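**Laundry and soft-toy cleaning at Costance House – September progress report**
Prepared for the Ondieki Fund by Sunita Gautam

The laundry room is now in regular use. Plumbing and electrical work finished on schedule and the new washer passed its safety check. We had one delay: the first drain hose was too short and Billo took eight days to send a replacement. There was no extra charge.

The main change since our last report is that soft toys from the Kidik playroom are now cleaned on site. Before, they went out with the bed linen and often came back late or not at all. Staff collect them after the afternoon session and bring them down at 5 p.m. Toys with loose seams or missing eyes are set aside for mending first.
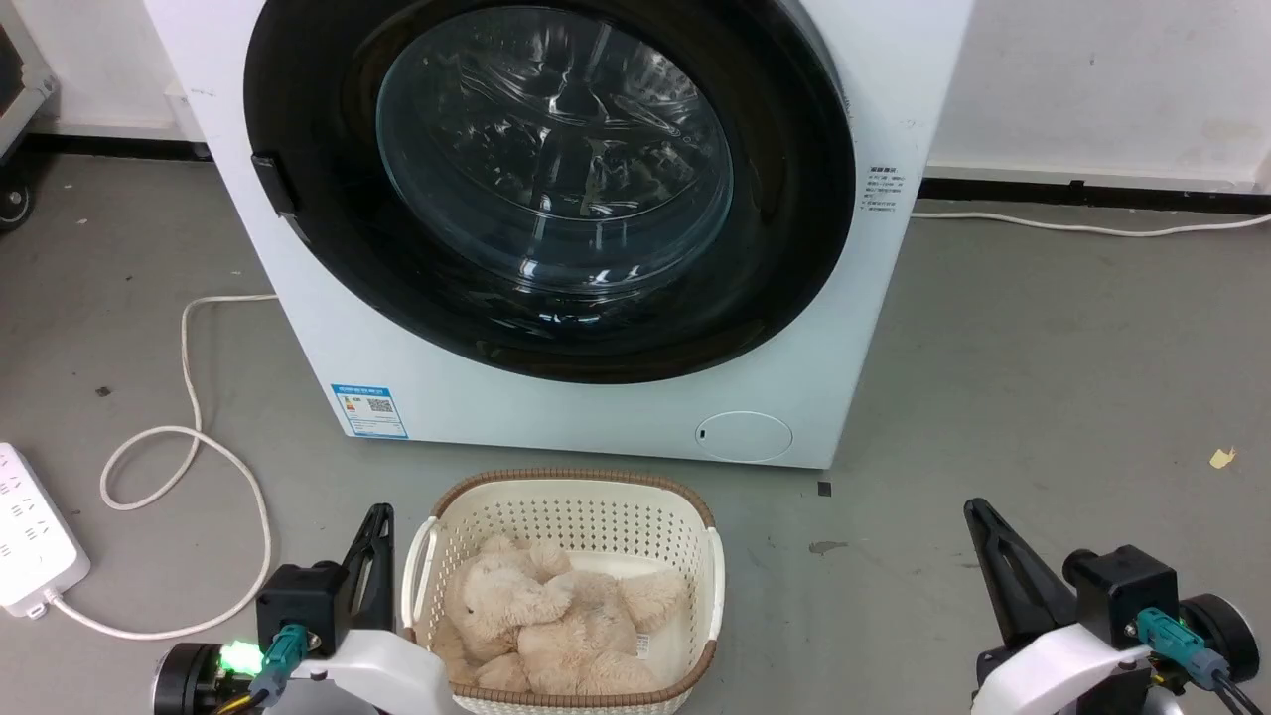
*Teddy bear in the laundry basket by the front-loading washer.*

Yu-ting Ng wrote the washing instructions and has trained seven staff members to follow them. Toys go in on a gentle cold cycle, inside a mesh bag if they are small, and air dry on the rack overnight. Anything with a battery pack is surface-cleaned by hand. Care tags stay on, as we had two toys last spring with no tag and had to guess.

Drying is still the weak point. Larger toys take up most of the rack and are sometimes damp in the middle the next morning. We would like to move part of the unspent plumbing money to a second rack and a small fan. Please let us know if this needs a formal budget change – the amount is within the limit in our agreement, but it crosses two budget lines.

Still to do before the next report:

- Put up shelving for detergent, out of children's reach
- Finish the cleaning log and start using it in the playroom
- Get a price for a service plan running through 2027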